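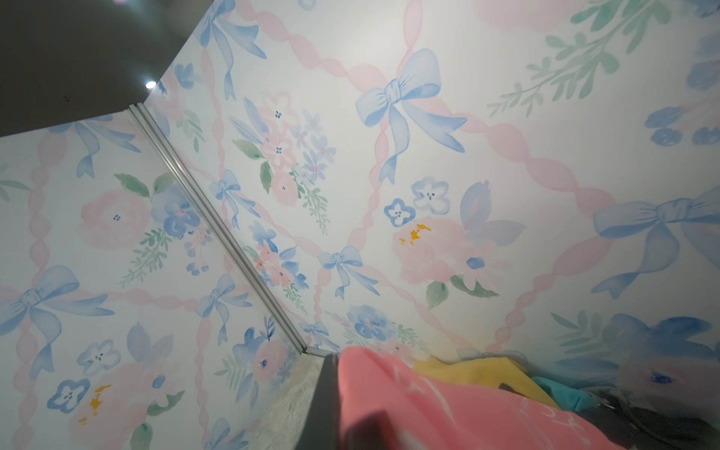
Floral wallpaper, metal corner trim and a pile of washing at the bottom of the wall.

Before you buy a laundry robot: budgeting tips from a sceptic

Household Tips > Laundry > Big purchases

Every March the home shows roll around and somebody puts a pair of arms on a bench, gives them a heap of clothes and talks about the end of folding. I've run the laundry side of this page long enough to have seen off the steam cabinet and the folding board with a motor in it. I am not saying don't buy. I am saying get the tape measure and the calculator out first, because the people selling these things seldom bring either.

Start with the price you aren't quoted

The Laxdal two-arm kit is listed at $3,000. That gets you the arms. It does not get you the bench, the rail to bolt them to, lighting, a spare set of grippers or freight to anywhere past the city limits. When I asked the Feresstead shop for a full figure they sent me the brochure again. Write your own list and put a price beside each line before you talk to anyone:

Arms and mounting plates
Bench, rail and side walls
Power, cabling and a decent surge protector
Spare gripper fingers
A service visit in the first year, including the travel charge
Somewhere for the washing to go while the thing is out of order

If a seller can't fill in a line, leave it blank and treat the blank as a cost.

Measure the bench, then measure the reach

Two arms mounted along the front of a bench take up the spot where you would normally stand. Few people plan for that. If your laundry is the usual narrow galley with a trough at one end, you'll be leaning past machinery to get to the taps. Mark the footprint on the floor with masking tape and live with it for a fortnight. Carry a full basket past it. Open the dryer door.

Check overhead too. Elbows go up as well as out, and a low cupboard is an expensive thing to find with one.
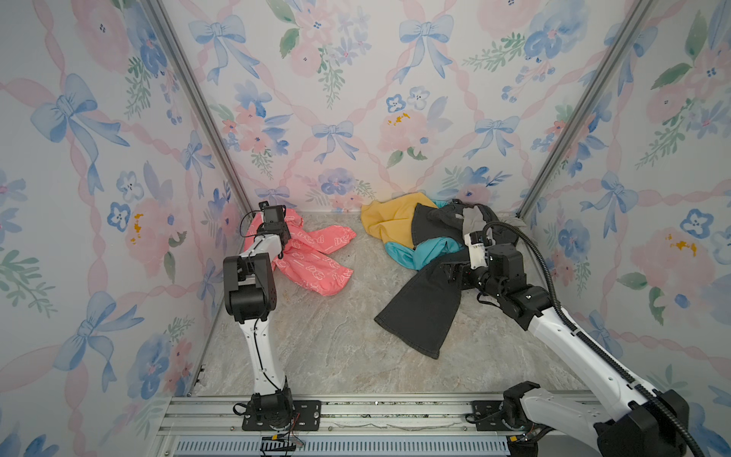 A reader at Prusbridge wrote in to say I was being too hard on the whole idea. Her view was that two arms are worth the extra money over one, given that she can't fold a fitted sheet one-handed either, and that a family of five makes enough washing to justify almost anything. She had priced a single-arm unit from Trarix and decided against it.

Fair enough on the sheets. I'd still want to see a fitted sheet done, start to finish, by the unit she has in mind, before a deposit changes hands.

Ask for your own washing in the demonstration

Take a bag from home. Trousers with a stiff hem, a kid's printed top, something slippery, something turned half inside out. A square tea towel laid flat by the salesman is no test of anything. Clothes come out of the machine twisted around each other, and sorting out which bit belongs to which garment is most of the job.

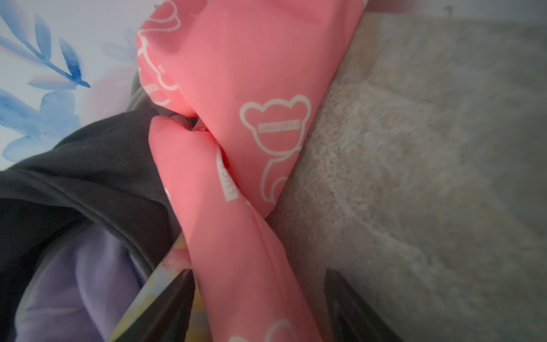 Time it as well. Use the clock on your phone and start it when the clothes go down, not when the first arm moves. Then go home, tip the same bag on the bed and time yourself. My own pile took me 20 minutes with the radio on – and I stopped to look for a sock. Multiply the difference by the loads you do in a week and you have the only number in this business worth knowing. If the difference goes the wrong way, you can stop there and keep your money.

Ask these about the warranty

Is it 90 days or a full year, and does it start at delivery or at installation? The Laxdal paperwork I was shown said 90 days from delivery. If your electrician can't come for six weeks, half of that is gone.

Who pays the freight both ways?

Are gripper fingers covered, or are they "consumables"? Get the answer in writing.

Does it need a subscription to keep working? If so, add 2 years of it to the purchase price and look at the total again.

Budget for the surroundings

The bench top wants to be smooth, level and easy to wipe down. Low walls on three sides will stop things sliding off the back, and a few offcuts of board will do as well as the branded surround. Paper them with whatever's left over from the spare room if you like the look, but ask the seller in plain words whether a busy pattern bothers the cameras. I've had a yes, a no and a "shouldn't do" from three different counters. Whatever you use, seal the edges. Laundries are damp and paste lets go.

Leave bare bench beside the pile. Folded clothes need a place to land, and that space tends to vanish from the plan once the arms and the heap are both drawn in.
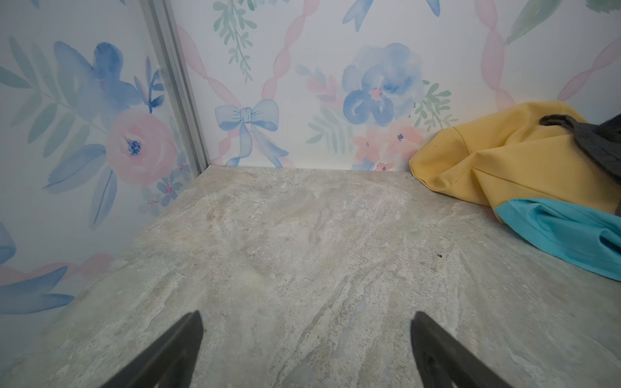 Cheaper things to try first

A folding table at hip height, which saves more backs than any motor.

One basket per person, colour no object, carried off by its owner.

Hanging shirts straight from the line.

Not folding the pyjamas. I gave that up years ago and they still get worn.

If you've done all that and still want the arms, put the money aside for a year and see what they cost then. The prices I've written down have only gone one way, and the Prusbridge reader tells me she's waiting too.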